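Firkerach Community Hall - Kitchen and Common Areas
Walk-through checklist, August
Inspected by: Wilma Yule
Accompanied by: Torben Steinbach (keys), Skye Gillies (ladder)
Start time: 7:40 a.m.

Ratings: OK / FIX / FIX NOW. Last year's form also had "Fair," which people used for everything, including the hole in the porch.

ENTRANCE AND HALLWAY

1. Front door opens fully and closes by itself - OK
Closes by itself with great conviction. Mind your heels.

2. Exit sign lit - OK

3. Hallway clear to a width of two adults - FIX
Eleven months ago I wrote "move the piano." The piano has been moved four feet, in the direction of the fire exit. Please try again in some other direction.

4. Floor mats flat, edges down - FIX
Left mat curls. The duct tape holding it also curls.

5. Capacity notice posted and readable - OK
It says 100. For the pancake supper this was treated as an opening bid. Finlay Gunn has agreed to stand at the door next time with a clicker.

KITCHEN

6. Extinguisher present, gauge in the green, tag current - FIX NOW
Present, and in the green. The tag is from the previous inspection period and somebody has written a phone number on the back of it. Torben to call the service company on Wednesday. The hook behind the extinguisher is not for aprons.

7. Range hood filters clean - FIX
Pulled one out and regretted it. Soak both overnight. The Flutamex degreaser is under the sink, second shelf, and the gloves beside it are there to be worn.

8. Stove knobs all present - FIX
Three of four. The back left burner is being worked with pliers. Tape it off until the new knob comes.

9. Refrigerator at 40 F or below - OK
38 at the top, 39 at the bottom. There is a covered dish labeled "Dalia - do not touch." Dalia Urbonaitė says it isn't hers. It went out with me.

10. Knives stored in block or sheath - OK
Big improvement. Thank you to whoever did it.

11. First aid kit stocked - FIX
Plenty of triangular bandages, one adhesive strip, no burn gel. We have never needed a triangular bandage. We need burn gel most Sundays.

12. Outlets near sink have test buttons and trip when tested - OK
Both tripped. So did the radio, mid-song, and Skye took it personally.

COMMON ROOM

13. Chairs stacked no higher than eight - FIX
One stack leaned enough that we took it down before writing anything.

14. Window locks working - OK
The third one needs a shove upward first. It has needed that since the windows went in, so I am calling it a feature.

15. Ceiling tiles secure, no new stains - OK
Old stain over the stage is the same size. Skye went up and traced it in pencil so we can stop arguing.

16. Radiator covers fastened - FIX
Two screws missing on the east wall.

WASTE AND LITTER

17. Bins have lids, lids fit - FIX
The Ferraro bin by the serving hatch has a fine lid. It belongs to a different bin.

18. No food waste or packaging left out overnight - FIX
Snack wrappers remain the chief crop of this building. Mice do not care whether it was "just crumbs." All groups: last one out does a lap of the room, including behind things.

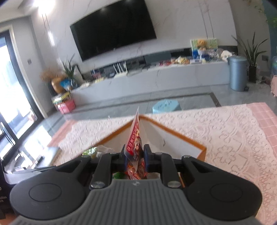 Item 18: snack wrapper, red, crumpled, torn open at the top.

19. Recycling sorted - FIX
Pizza boxes with cheese still attached are not recycling.

20. Outside dumpster closed and latched - OK

BUDGET NOTE

We have 700 dollars left for repairs this year. The extinguisher service, stove knob, burn gel, radiator screws and bin lid come out of it first. The request for a Stindulus espresso machine was read with interest and is not a safety item, whatever the early choir says.

ACTION LIST

Torben - extinguisher service, stove knob
Skye - hallway mat, radiator screws
Dalia - first aid kit, hood filters
Finlay - bin lid, clicker
Everyone - piano

Finished 9:15 a.m. Items marked FIX will be looked at again next month. Bring your own coffee.

Signed, W. Yule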